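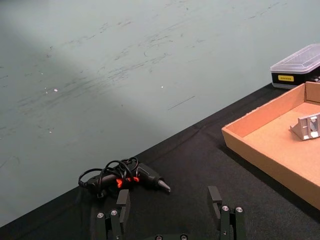 The Nollamham Cure

Everett Montoya had paid 300 dollars for the bottle, and he didn't believe in it.

"Two drops at bedtime," said the man from Parico. "You'll remember every dream you ever lost."

"All of them?"

"We had a lady in Achterberg get back 1502."

"Who did the counting?"

The man looked at his shoes. Everett took the bottle home anyway, mostly to prove a point to his sister, and put it on the shelf over the sink. It smelled like pond water and cloves. He guessed it was pond water and cloves.

In December he took the two drops. He dreamed of a train station where his father was buying oranges and arguing over the price.

He woke at four and sat on the edge of the bed. Anybody could dream about oranges. He'd had one for lunch.

Still, his father had called him by a name, a short one, that Everett hadn't heard since he was six. He wrote it on the back of the receipt. Then he read the label again, looking for the catch, and went to find his glasses.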